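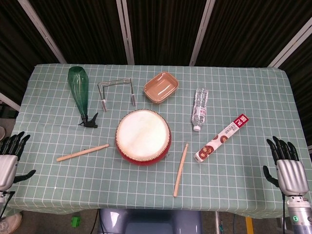 *Figure 4. Cloth-covered table in front of dark fabric panels.*

## 4. Setting up Fasta for a student production

Fasta is the cue-calling software licensed from Zedberg for the main stage and the studio. The vendor's quick start says a new show can be ready in one sitting. Plan on two, and keep a paper prompt book going until you have a reason to trust the screen.

### 4.1 Before you start

You need:

- the stage manager's laptop, plugged in
- the network cable from the booth (wireless is supported, according to Zedberg; we have lost the connection during a run-through twice)
- the final script, or whatever is being called the final script this week
- the Breroder headset base station, switched on and warmed up

**Note:** The "Import Script" button accepts PDF files. It handles plain dialogue well enough. It does a poor job with musicals, where it tends to read lyrics as stage directions. Check every song by eye.

### 4.2 Create the show file

1. Open Fasta and choose **New Show**. Skip the tour.
2. Type the show title and the term. Leave "Genre" blank. We have never found a setting that it changes.
3. Choose **Import Script** and pick your file.
4. Wait for the page count. If it doesn't match your script, cancel and import again. Do not let Fasta "repair" the file.
5. Set **Maximum cues**. The default is 40, and the software will stop adding cues past that number without a warning. Our last spring musical used 613. Pick a limit well above anything the designers have promised you.
6. Save to the booth drive and to a USB stick.

**Caution:** Autosave is on by default, and it overwrites. It does not keep older versions, whatever the help page suggests. Save under a new name after each rehearsal.

### 4.3 Enter cues

1. Click the word where the cue is called. Click the word itself; clicking the line puts the cue at the start of it.
2. Choose **Light**, **Sound**, **Fly**, or **Other**.
3. Type the cue number exactly as it appears on the designer's sheet. Point cues such as 12.5 are allowed. Letters are not.
4. Add a standby. Fasta offers to place standbys for you. In our tests it put several in the middle of the cue before. Place them yourself.
5. Press **Enter**, then look at the list on the right. If the cue isn't there, it wasn't saved.

### 4.4 Connect the headsets

1. Plug the cable into port B on the Breroder base. Port A looks the same and does nothing for Fasta.
2. In **Settings > Comms**, pick "Breroder" from the list. "Auto-detect" usually finds the printer.
3. Call a test standby and ask each operator to answer by voice. A green dot on the screen means that the base is connected. It does not mean that anyone can hear you.

### 4.5 Student accounts

Each student operator gets a separate login. The Subramaniam Studio license covers calling and editing; the rehearsal license covers viewing only, despite the menu showing both.

1. Go to **People > Add**.
2. Enter the school email address.
3. Set the role to **Operator**. "Assistant" can delete the show.
4. Have the student log in while you watch.

### 4.6 Known problems

| What you see | What to do |
|---|---|
| Error 1479 | Close Fasta, unplug the cable, start over |
| Error 1957 | Script file is damaged; import again |
| Cue list is blank | Scroll up |
| "All systems ready" | Run the test in 4.4 anyway |

For closing a show file after strike, go to section 5.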